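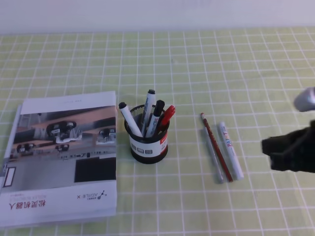 Slide 1. Desk stationery on a gridded cloth: booklets, mesh pen holder, markers.

Opening (5 min)
Start with the scope. The talk covers small-item storage at shared desks: writing instruments, the holder they go in, and printed matter kept beside it. Drawers and wall racks are left to the Orlandini session after the break.

State the rule used at the Bokness office: one holder per desk, one stack of paper, nothing else left out at the end of the day. The office has 30 desks. The check takes 11 minutes and is done at 4 p.m.

The holder
Mesh is preferred over solid plastic. Dust falls through and the contents can be checked from the side. A cylinder with a flat base tolerates an uneven load, up to a point. Long markers lean outward and shift the weight toward the rim — keep the tall ones opposite each other if the holder is light.

Put the holder in the middle of the desk, within reach of either hand. At the back it collects receipts and paper clips.
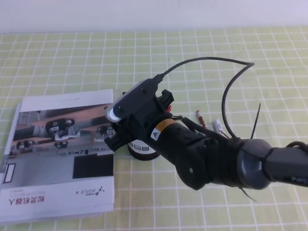 Loose pens are the usual failure. A pen set down beside the holder tends to stay there, and a second one joins it. In the Galtton survey, 97 desks were checked in August and the loose items were nearly always within a hand's width of the holder. Pause here for questions on method. The sheet used was the standard Celent form, with one line added for caps.

Caps: a marker goes back capped or it goes in the bin. Cap up or cap down is a matter of local habit. Pick one and write it on the label.

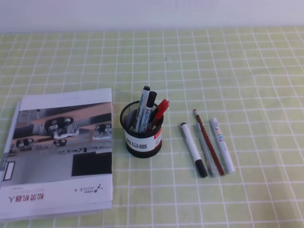 Printed matter
Booklets lie flat, to the left of the holder. Square the edges before leaving. A fanned stack takes up more surface and the lower sheets curl. Covers face up, all turned the same way.

Limit the stack to 5 copies. Extra copies go back to the supply shelf.

Hand out the checklist before moving to slide 4.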